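Hilo sobre cómo ficho la comida de juguete de una cocinita. Empiezo por los condimentos, que son los que más problemas de ficha me dan.

Criterio general: la ficha recoge forma, color dominante, texto legible y tipo de etiqueta. El material va en un campo aparte y se rellena al tacto, nunca a partir de una foto.

Motivo: en imagen comprimida un rojo saturado pierde la textura. Un tejido tupido y un plástico pasan por lo mismo. En la base de Lurotholm encontré en agosto varias fichas con el material equivocado por esta causa.

El kétchup es buen caso de prueba. Silueta de bote, rojo tomate, etiqueta blanca escalonada con ribete verde, círculo rojo arriba, tres palabras y un año.

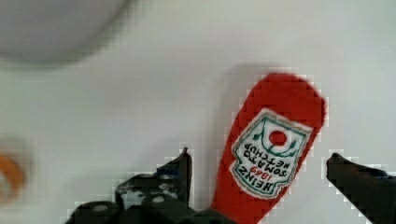 Lợi Quan: yo el año no lo metería en texto legible. Va en otro color y en un cuerpo menor, y a quien busque "1869" en la base le va a salir medio catálogo de antigüedades. ¿No sería mejor un campo de decoración?

Lo probé y lo descarté. Si está escrito, es texto. El ruido en la búsqueda se resuelve filtrando por categoría. Con 1.457 fichas el filtro tarda lo mismo que sin él.

Lo que sí anoto es el color de cada línea: HEINZ, TOMATO y KETCHUP en oscuro, 1869 en rojo. Cuando hay dos versiones parecidas del mismo bote, suele ser el único dato que las distingue.

Orden de lectura: el del objeto en pie, aunque esté tumbado o boca abajo. Arriba el emblema, luego KETCHUP no, luego HEINZ no... según el fabricante cambia. Se copia lo que hay y no se corrige de memoria.

Sobre las etiquetas cosidas. Una etiqueta impresa tiene bordes limpios; una bordada tiene relieve y suelta algo de pelusa en el contorno. Las letras pequeñas son las primeras que pierden definición, por pura densidad de puntada.

En fieltro, además, el parche blanco se ensucia antes que el cuerpo. Limpieza en seco con cepillo blando, en el sentido de la puntada. Nada de frotar en círculos.

El contorno del parche merece una línea propia. Esquinas escalonadas, filo exterior tostado o dorado, filo interior verde azulado. Si falta uno de los dos, es otra ficha.

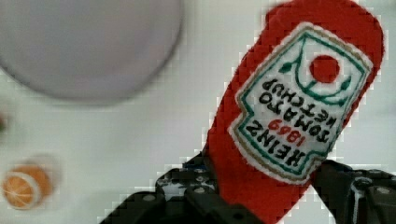 Minoru Hosoda
@minoruhosoda · 21 dic 2020

Sigo con el hilo. Me preguntan por la superficie de trabajo.

Blanca y mate. El gris da mejor contraste con la etiqueta, pero ensucia el verde del ribete y luego hay que adivinar si era verde o azul.

La sombra no me molesta si cae hacia un solo lado. Dos sombras cruzadas sí: deforman el contorno y el bote parece más ancho de lo que es.

Los escurridores y demás piezas con perforaciones se fichan en otra categoría, Kubo 4 en mi numeración. Campos: planta (ovalada, redonda, rectangular), color, zona perforada y borde. Si el borde es liso se dice. Los brillos no se anotan como color.

Un verde pálido con reflejos puede acabar fichado como blanco si se mira deprisa – conviene tomar el tono en una zona sin brillo, cerca de los agujeros.

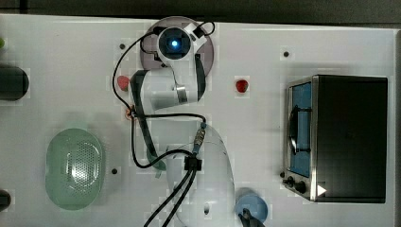
Para el almacenaje separo por rigidez, con independencia de la categoría. Los blandos van en caja plana y sin apilar, porque el fieltro coge la marca de lo que tenga encima. Los rígidos se pueden encajar entre sí.

Límite por caja: 300 gramos en las de blandos. Las cajas Tustach aguantan bastante más, pero el peso lo sufre la pieza de abajo.

Las etiquetas de caja, a lápiz. El rotulador traspasa.

Pendiente: unificar el vocabulario de "bote" y "botella". Ahora uso los dos y las búsquedas salen partidas. Me inclino por "bote" para todo envase de condimento y "botella" para bebidas.

Pendiente también: revisar las fichas heredadas de Ferari, que dan el color con nombre comercial y sin muestra. Empiezo por los rojos.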